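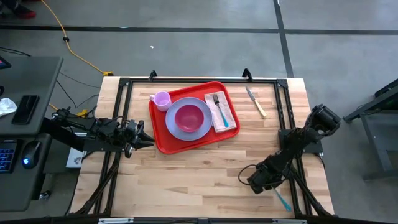

拖了快一个月没更新,先交代一下近况:我在 Tarnus 上报的那门南美洲入门课,终于学到第三单元了!全课一共 32 讲,刚报名的时候我雄心勃勃,打算一天一讲,后来嘛……大家懂的。

说起来报这门课的起因有点丢脸。春节吃饭时,上小学的侄女问我玻利维亚靠不靠海,我脱口而出“靠啊”,然后她很有礼貌地把课本翻给我看了。一个成年人,地理停在高中会考那一年,连安第斯山脉大概经过哪些国家都说不全,当晚我就开始搜课程。

第一单元是我最喜欢的,几乎不讲新东西,就让你默画地图。白纸一张,不许查,把能想起来的国家都画上去。我画出来的南美洲像一只歪掉的梨,巴西占了一大半(这倒没太错),巴拉圭和乌拉圭我纠结了很久,最后还是写反了。画完别扔,夹在本子里,学完整门课再画一张对比。我现在隔几天就忍不住翻出来看一眼,越看越想笑。

第二单元讲河流和高原,信息量一下子上来了。我的办法很笨:每讲完写 300 字的小结,只准写自己记得的,写不出来就回去重听。有一讲说的的喀喀湖,我听了三遍,第一遍光顾着念名字了。另外还在用一个叫 Lo 的卡片软件背首都,背得最熟的是蒙得维的亚,最不熟的是巴拉马里博,每次跳出来我都愣住,像见到一个打过招呼但想不起名字的邻居。

教材方面,课程推荐的是 Wirberg 出的那套区域地理读本。我买的二手,前主人划线划得极其认真,可惜只划到第四章。说句公道话,这书地图是真好,文字是真干,睡前看两页就能睡着。如果你和我一样是零基础,我会建议先听课再翻书,顺序反过来大概率会放弃。

也有不满意的地方。讨论区太冷清了!每讲要求发一篇 200 字左右的帖子,再回复两位同学,可我常常发完等好几天,底下还是空的。倒是有一次聊“拉丁美洲”这个叫法包括哪些地方,难得热闹起来,苏里南和圭亚那算不算,大家吵了好几页。我原本觉得这种问题查一下就有答案,看完才发现每个人查到的都不太一样,有按语言分的,有按殖民历史分的,还有单纯按地图册分的。那天我看帖子看到凌晨一点,茶都忘了喝。

第三单元的作业是写一篇 2,000 字的短文,选一座城市,讲清楚它为什么会长在那个位置。我在拉巴斯和玛瑙斯之间摇摆,目前偏向玛瑙斯,雨林中间冒出来一座大城市,怎么想都有意思。橡胶那段历史我只知道个皮毛,得补课,图书馆借的两本书还摞在床头没动。

对了,上次有人留言问 Vasivham 的那门非洲地理和这门比哪个好。我只试听过它的前两讲,老师语速很快,幻灯片做得漂亮,没有默画地图这种环节。等我把手上这门学完再去报,到时候单独写一篇。

今晚的任务是把第三单元第一讲听完,顺便给侄女寄一张我默画的“歪梨”。她已经预告要拿红笔批改了。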